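4. Bedding as a reservoir of textile fibre in household dust 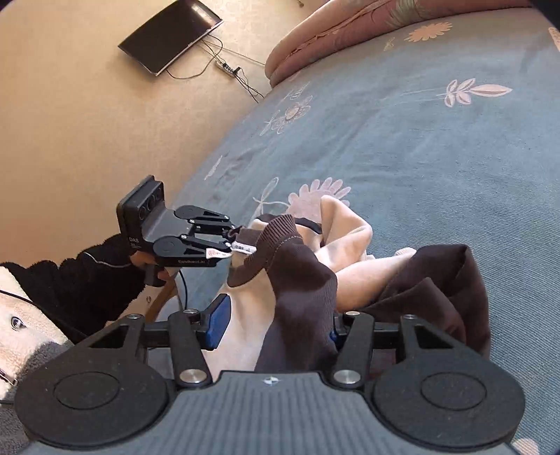
Figure 4. Garment sorting on a bed.

Does sorting laundry on a bed add to the fibre found in bedroom dust?
It adds a measurable share, mostly as short cotton fibres, though making the bed each morning releases more.

4.1 Sampling

Settled dust was collected from bedrooms in 80 dwellings over a period of 8 weeks beginning in July. Each bedroom was fitted with two open collection dishes. One was placed on the floor within arm's reach of the bed and the other on a shelf or windowsill at about shoulder height. Dishes were left in place for a full week, capped, and returned to the laboratory in sealed bags. Occupants were asked to keep to their usual habits and to fill in a short diary covering bed making, vacuuming, laundry handling and window opening.

Dwellings were recruited in two towns, Ristska and Prado, which differ in climate and in the age of the housing. Homes in Ristska are mostly heated by hot water radiators and have fitted carpet in the bedrooms. Homes in Prado more often have hard floors with loose rugs. Floor covering was therefore recorded for every room and treated as a separate factor in the analysis. Rooms in which building or painting work had been done in the previous month were excluded.

4.2 Counting and sorting of fibres

The contents of each dish were rinsed onto a gridded filter and dried under cover. Fibres longer than 300 micrometres were counted under a stereo microscope and sorted by colour and surface form into three groups: cotton and other plant fibres, wool and other animal fibres, and synthetics. A total of 3,864 fibres were sorted in this way. Shorter fibres were counted on a subset of filters only, as their group could not be assigned with confidence by eye.

All counts were made by one reader (Emerson Andrade) and repeated on every tenth filter after the labels had been covered. Where the first and second counts disagreed by more than the set limit, the whole filter was read again and the later count was used. Blank dishes carried through the same steps held few fibres, nearly all of them white cotton, and the blank mean was subtracted from each result.

4.3 Effect of bed making and laundry handling

Floor dishes held more fibre than shelf dishes in most rooms. The difference was largest for cotton and smallest for synthetics. We take this to reflect the greater settling speed of the cotton fibres, which were thicker and often clumped. Synthetic fibres were found at both heights in similar numbers, and some had probably entered from other rooms.

The diaries allowed rooms to be grouped by how often clean laundry was sorted or folded on the bed. Rooms where this was done at least twice a week had higher cotton counts in the floor dish than rooms where it was not done at all. The effect remained after floor covering was included in the model, but it was weaker in carpeted rooms. Carpet holds settled fibre and gives some of it back when walked on, and this steady background may hide the smaller pulses produced by handling clothes.

Bed making had a stronger effect than laundry handling in both towns. Shaking out a cover moves a large area of cloth quickly and lifts fibre that has gathered since the previous day. Rooms with woven bedspreads gave lower counts than rooms with brushed or fleece covers. Cover age was also recorded, but many occupants could not give a purchase year, and the result is not reported.

4.4 Comparison with passive samplers

In a small number of rooms a Forkura passive sampler was hung beside the shelf dish for the same week. The two methods ranked the rooms in nearly the same order. The sampler returned fewer long fibres, which appear to be stopped by its inlet screen, and it cannot be used in place of a dish where long fibres are of interest. A second device, the Bondard plate, was tried and withdrawn when its adhesive layer lifted in humid rooms.

4.5 Limits

Diary entries were not checked, and laundry handling is likely to be under-reported by occupants who treat it as part of another task. Tumble drying was not recorded separately from line drying. Dryer use removes loose fibre before the clothes reach the bedroom, and a later study should treat the two as distinct. Colour sorting under the microscope also favours dyed fibres over white ones, so the cotton counts given here should be read as lower bounds.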